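Mesthorpe padded table cover with top sheet: review
Posted 25th May in Laundry and Fabric Care
Tested: one pad in cream, one pad with the sage top sheet

The Mesthorpe is a padded cover that turns an ordinary table into a surface for sorting, folding and light pressing. It comes as a pad with its own fabric face, cream on both of ours, and a separate top sheet is sold in sage green. We bought two pads and one sheet, fitted them to two long tables in a shared workspace with a concrete floor, and have been using them since December. The washing machine is a few steps away, so most of what lands on the tables has come straight out of the drum.

Fitting
The pad goes on first. It has a drawcord in the hem, which is pulled up under the tabletop and secured with a toggle. The maker's sheet says to start with a short end and work along, and that is correct; starting with a long side leaves a band of slack which cannot be worked out afterwards. The first pad took 22 minutes, most of it spent redoing the cord. The second took 7.

The top sheet has no cord. It lies over the pad and is held by six straps with plastic clips. The clips are adequate on a square table edge. On a rounded edge they tend to creep, and two of ours needed resetting every week or so. The corners of the sheet are cut with a curve, so there is no spare triangle of cloth hanging down to catch on a hip or a chair.

Surface
The pad is firmer than a folded blanket and softer than a normal ironing board. A T-shirt laid on it stays where it is put. The fabric face has enough grip that a sleeve can be pulled straight from the cuff without dragging the body of the shirt along with it. On a bare laminate top, which is what we used before, the whole garment moves.

The top sheet is less well behaved. It is lighter than the face of the pad and it wrinkles, most of all on the diagonal when a garment is being pulled towards the near edge. The creases are shallow and have no effect on folding. They do matter for pressing, as a crease in the sheet will print through onto thin cotton. We take the sheet off before using an iron.

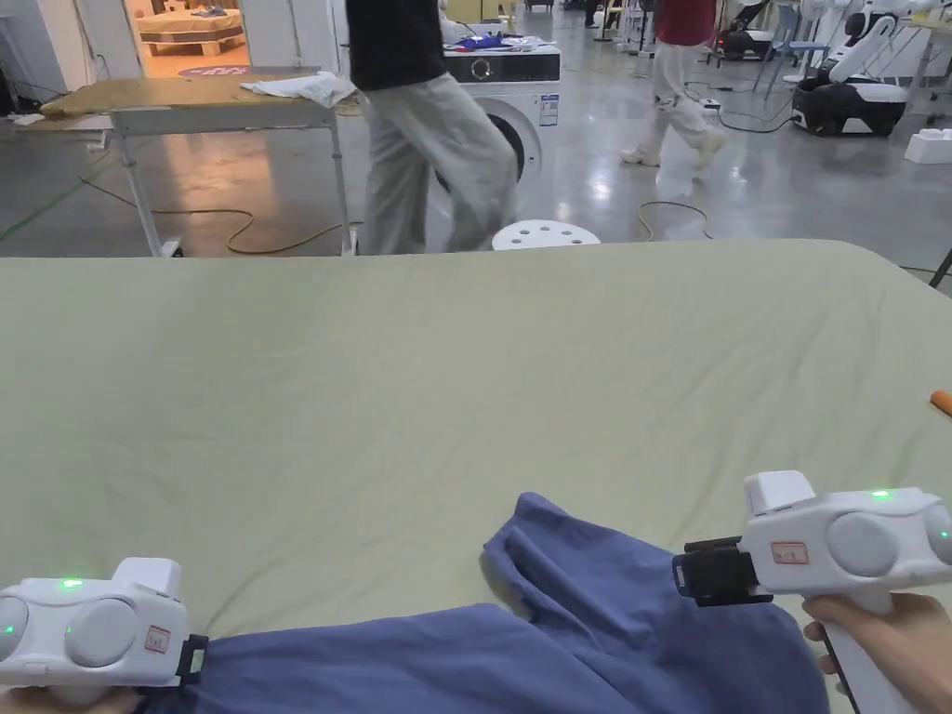
Colour is worth some thought before ordering. Sage gives good contrast with white, cream and most blues, and edges and hems are easy to find against it. It is poor with olive and khaki. Cream is the better general surface for dark clothes but shows every thread of lint, and a black sock leaves a visible trail. With one pad only, we would choose cream and add the sheet for pale loads.

Working size
There is room to open out an adult shirt with both sleeves extended and still have a finished stack at the end of the table. Double bed sheets have to be folded in half before they go on. The padding runs right to the edge, so a garment can be left draped over the near side while the next fold is lined up, and the rounded lip does not put a hard line across it. This is a real difference from the Plultora board we had previously, where the rim is a bare metal tube and anything left over it for an hour needed doing again.

The softness has one cost. Small items do not sit reliably on it. Pens roll into the low spots, bottle caps tip over, and anything placed near the middle will travel once fabric is being pulled nearby. There is no tray and no pocket. Mesthorpe could fix this with a strip of stiff edging along the far side, and we would pay a little more for it. 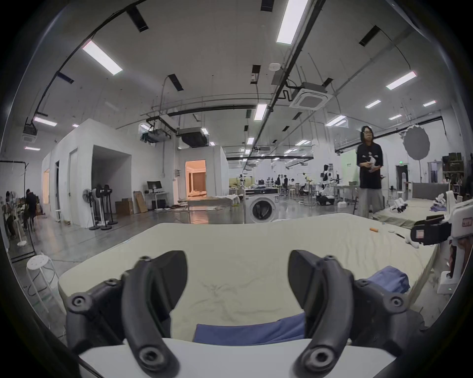 Wear and washing
The maker rates the pad for 3000 folding cycles. No definition of a cycle is supplied, so the figure is of limited use. On ours the foam has compressed slightly along the near edge, where forearms rest. The depression can be felt with a flat hand and does not affect the work. The stitching is sound throughout.

The top sheet can be machine washed at a warm setting. Ours has been through six washes. It has not faded to any extent we can detect next to the offcut we kept, and it still reaches all of its clip positions, so shrinkage is either nil or very small. It dries quickly on a line. It comes out of a tumble dryer with hard creases and should be kept out of one.

The pad itself is sponge clean only. A coffee spill on the cream face was treated with cold water and a little dish soap and came out with a faint ring. Anyone working near food or drink should leave the sheet on at all times.

Alternatives
The Dhanial mat is cheaper and rolls up for storage, which the Mesthorpe does not. It is thinner, has no means of attachment, and slid on our tabletop until we put rubber mesh beneath it. For occasional use at home it would be enough. The Movness cover is close to the Mesthorpe in thickness but comes only in a dark charcoal, and dark clothes disappear on it.

Points for
Stable surface with good grip
Soft edge, no pressure lines on draped garments
Washable top sheet
Curved corners sit neatly

Points against
Sheet must come off for ironing
Clips creep on rounded edges
Pad cannot be machine washed
No provision for small items

We will be ordering a second top sheet, in sage again, to cover the cream pad while the first is in the wash.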